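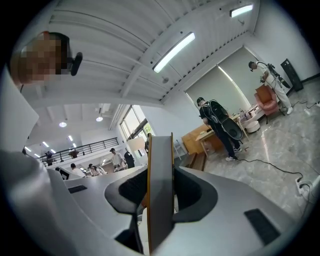 ## Roller blinds or curtains for a bright shared workroom?

**skiston_upstairs**, February 2018

Hello all! We share a big white room with long fluorescent lights and gray roller blinds, and daylight still sneaks in along the edge of one. It lands right across my desk after lunch. I have 300 dollars to spend. Would curtains help?

**Driler**

Side channels, my dear! They're strips that stick to the window frame and the blind runs inside them. Mine cost 196 for two windows, and I fitted them myself.
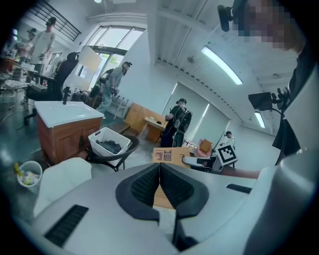
Do measure each window separately, top and bottom, and leave any bare panes alone if people like the light (ours certainly do).

**vastgate77**

Move the desk?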